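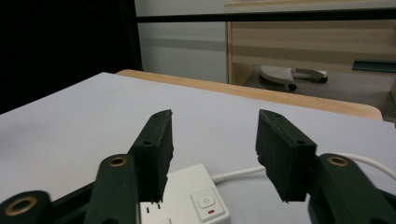

Product Catalogue, Issue 25, page 14

Presentation Binders and Report Covers
The Ceven Range from Cordeiro

Cordeiro manufactures presentation binders, report covers and document folders for offices, training organisations, professional practices and government agencies. The Ceven range is intended for documents that are handled often and must remain neat over a long period of use. All items on this page may be ordered plain or decorated with the customer's name, crest or logo.

Ceven Ring Binder

The Ceven Ring Binder is a rigid board binder wrapped in a textured cover material and lined on the inside with heavy paper. The spine is reinforced at both hinges. The ring mechanism is fixed to the back cover, so that pages lie flat when the binder is open and do not curl against the spine when it is shut.

Cover colours: black, navy, burgundy, forest green, grey
Lining colours: black, white, natural
Sheet size: A4 portrait, A4 landscape, A5 portrait
Ring types: two-ring, three-ring and four-ring, D shape
Capacity: 25 mm as standard; larger mechanisms on request
Minimum order: 500 for decorated binders; no minimum for plain stock

A clear pocket can be fitted to the front cover, the spine or both. Pockets are welded at the time of manufacture and cannot be added to finished stock. Customers who expect to change the title of a binder from year to year should consider a spine pocket in place of a printed spine.

Ceven Report Cover

The Report Cover is a flexible one-piece cover for wire, comb or thermal binding. It is supplied flat and pre-creased, and can be punched to suit the customer's own binding machine. The outer surface resists fingerprints and may be wiped with a damp cloth.

A window can be cut in the front cover so that the title printed on the first page shows through. Windows are cut to one of four standard positions. A template showing these positions is supplied with each quotation and should be passed to whoever prepares the title page. Windows in other positions require a cutting die, which is charged once and kept on file for repeat orders.

Report Covers are packed flat in cartons, front and back together. Fronts and backs may be ordered in different colours. Customers who wish to order fronts only should state this clearly on the order form.

Ceven Document Wallet

The Document Wallet holds loose sheets, certificates of currency, policy papers and similar items that are not bound. It has a full-depth pocket on the right-hand side and a half pocket on the left with slots for a business card. An elastic closure is available on the A4 size only.

The wallet is often ordered together with the Ring Binder for induction and training courses. When both are placed on one order, the cover material is cut from the same batch so that the colours match. Cordeiro cannot guarantee an exact match between items ordered at different times — the cover material is dyed in batches and slight variation should be expected.

Decoration

Three methods of decoration are offered.

Foil stamping. Gold, silver, copper or coloured foil is pressed into the cover with a heated metal die. It is best suited to crests, initials and short lines of text. Very fine lines may fill in, and type smaller than eight point is not recommended.

Blind embossing. The design is pressed into the cover without foil or ink. It gives a quiet finish and is most legible on the darker colours. Large solid areas do not emboss evenly.

Screen printing. Up to four spot colours can be printed on the front, back and spine. Screen printing should be chosen where a logo must appear in its correct colours. Photographs and gradual blends of colour cannot be reproduced by this method.

Artwork should be supplied as a vector file with all type converted to outlines. Where only a printed letterhead or an old binder is available, the studio can redraw the design for a fee. Redrawn artwork remains available to the customer and will be sent on request. A proof is issued for every decorated order, and production begins only when the signed proof has been returned. Changes requested after that point may involve a charge for a new die or screen.

Cover Materials

Drernulness is the standard cover material for the range. It is a coated sheet with a fine grain and a low sheen, and it accepts foil and screen ink equally well.

Sasent is a heavier material with an uncoated, cloth-like surface. It is offered in black, navy and natural only. Sasent is recommended for foil stamping and blind embossing but not for screen printing, where the texture breaks up the edges of small type. It should be dusted with a soft brush and kept away from moisture.

Swatches of both materials are available free of charge. Colours seen on a screen are a guide only, and customers are advised to hold a swatch before approving a large order.

Quantities and Pricing

Prices are set by quantity, with breaks at 500, 2,000 and 3,000. Different colours of the same item may be combined to reach a price break, provided that the size and decoration are identical. Different items may not be combined.

Dies and screens are charged separately on the first order. There is no further charge when the same artwork is used again at the same size. Prices are quoted before tax and do not include freight.

Lead Times and Delivery

Plain stock is dispatched within two working days. Decorated items take roughly three weeks from the return of the signed proof. Longer times apply in February, when many training providers and schools place their yearly orders, and customers with a fixed date in that period should contact the sales office early.

To be made and delivered before the summer shutdown, decorated orders must be confirmed with a signed proof by 26th September. Orders confirmed later will be accepted and given the next available production date.

Part deliveries can be arranged. Cordeiro will store the balance of an order for up to six months at no cost, after which a monthly storage fee applies. Cartons should be checked on arrival and any damage noted on the carrier's docket before signing.

Care and Storage

Binders should be stored upright and not overfilled. A binder filled past its stated capacity will strain the hinge and may cause the rings to close out of line. Covers should be kept out of direct sunlight. Marks on Drernulness can be removed with mild soap and water; solvents will damage both the surface and the foil.

Replacement ring mechanisms are not sold separately. Faulty mechanisms will be replaced under warranty if the binder is returned within twelve months of delivery.

Enquiries and Samples

Quotations and new orders: Haruna Kudo, Sales Office
Artwork and proofs: Zuleica Xavier, Studio
Production dates and stored stock: Kazimír Kollár, Works Office
Accounts: Jucélia Falcão

When requesting a quotation, please state the item, sheet size, colour, cover material, quantity, method of decoration and delivery postcode. One plain sample of each item is supplied without charge to business customers. Decorated samples can be made to order, and their cost is credited against the main order if it is placed within 90 days.

Index tabs, sheet protectors and slipcases to suit the Ceven range are listed on page 16.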